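How to budget for a gripper setup without blowing it in April

Updated 25 Oct 2026

Quick one, I have a bench to clear. People keep asking what we spent and what we'd skip. So – the order I'd do it in now.

Step 1. Pick the objects first. Before any catalog. Write down what the hand has to pick up, then go weigh it and measure it. Full and empty if it's a bottle. Our list started with cleaning supplies and cloths, and that alone knocked out two grippers we liked. Width at the widest spot. Weight. Slick or not. Done.

Step 2. Price the hand, then price everything hanging off it. We got a Jondik quote for the hand: $3,502. Looked fine. Didn't include the mounting plate, cables, the wrist camera or spare fingertips. Ask for all of it on one sheet. If the seller won't do one sheet, make your own and send it back for them to fill in.

Step 3. Try before you pay. Ask for a loaner and use your own stuff on it, not their foam blocks. A bottle of Clorox Disinfecting Mist is a good test piece, curved and smooth, and you can get it anywhere. Watch it through the wrist camera too, becuase that's the picture you'll be working from.
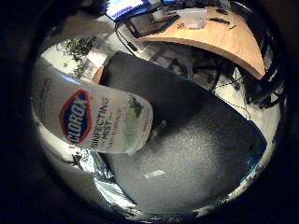

Zubaida Usmani wrote in that the loaner is where her budget went wrong: the shipping back was on her, insured, and it ate the money she'd set aside for fingertips. Get the return terms in writing before the crate shows up, she says.

Good point, added to my list. Holroyd charged us for return freight too. Plultness didn't, but their loan was shorter.

Step 4. Spares. Buy 4 sets of fingertips with the first order. Cheaper than reordering one at a time, and lead times are bad. Same with cables. Put more than $2,000 aside for this kind of thing and don't touch it for anything else.

Step 5. Camera and lens. Wide lens or narrow, decide early, it changes the mount price.

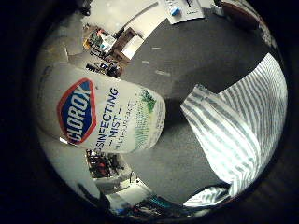
Lens choice is mostly a money question once you know what you need to see. Narrow is cheaper to swap later, wide gets you more per camera. Dreltar sells both on the same mount, so we paid for one bracket. Check fine print before you sign off on wide, though. With the bottle on its side the Clorox logo and DISINFECTING read OK, but the smaller line of blue text is too small and bent to make out. If your job needs small lettering, budget a second camera now. Striped cloth is a handy thing to put next to it – you see right away how much the lens bends.

Step 6. Hours. Put a number on setup time even if its a guess. Ours was four days, and I'd left that line blank on the first sheet.

Send the sheet to whoever signs, with the loan terms stapled on the back. Spreadsheet template is coming when I get the formulas fixed.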